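Home | About | Knitting | Allotment | Archive | Say hello

Giving up on the sourdough

6 February 2023

Well, I've done it. The starter has gone on the compost heap and I feel lighter than I have since September! I'd had it two years, I'd called it Vina, and I was feeding it more regularly than I was feeding myself. Every loaf came out like a doorstop (a tasty doorstop, but still) and my family had started cutting their toast so thin you could read through it.

What finished me off was the price of flour. I added up what I'd spent on the fancy stoneground stuff and then went and had a long sit down. So it's tinned yeast from now on, warm water, one bowl, and bread on the table by lunch.
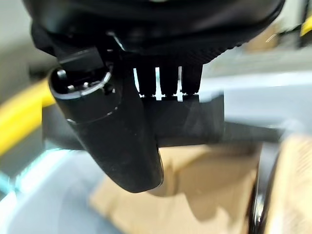

Ewan Whitelaw told me over the phone that I'd given in too early, and that a rye starter would have forgiven me anything. Maybe so! But he bakes every single day and I bake when it rains, and I think a starter can tell.

Anyway, the first yeasted loaf was lovely. I used 835 grams of plain strong white, which made two tins, and I let it rise on top of the boiler with a tea towel over it. Soft crust, proper squashy middle, gone by teatime. I didn't slash the top or mist the oven or do any of the things the books go on about.

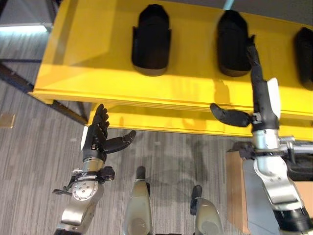

The second batch had a spoonful of honey in it and half the flour swapped for wholemeal, and that one I'd leave a bit longer next time, as it sank when I prodded it. I do always prod. My gran was the same, she'd be in and out of the airing cupboard all morning poking at the dough and then blaming the draught.

Next I want to try buns with currants in. If anyone has a recipe that doesn't need a mixer, send it over, my arms are up to it.

Comments (2)

Akosua Frimpong
Try soaking the currants in cold tea overnight, it makes all the difference. RIP Vina!

Lungu
My starter lives at the back of the fridge and I'm scared to open the jar now.

Contact | Copyright | Back to top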